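Help desk > Planning comments > Ticket 2000

Last updated: 15 February 2020

Objection form drops my comments on the towpath scheme

I've been trying to object to the Makis Wharf housing plan, the one that would block the old canal route at Paucar Lock. I typed it all in, pressed send, and got error 94 – then a blank form! Tried it in two browsers, same thing. The counter said I had plenty of room left (up to 13 paragraphs, apparently), so it can't be length.
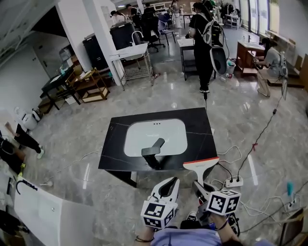

Skostesance support replied that the form chokes on attached maps bigger than 5 MB, and asked me to send the text first and the map on its own.

OK, did that. The text went through and I've got a receipt – hooray – but the map still sits at "pending". Can you leave this open till it shows up on the public list?

Related tickets
Nivix map viewer won't load lock boundaries
Receipt email missing after July update
Changing an objection already sent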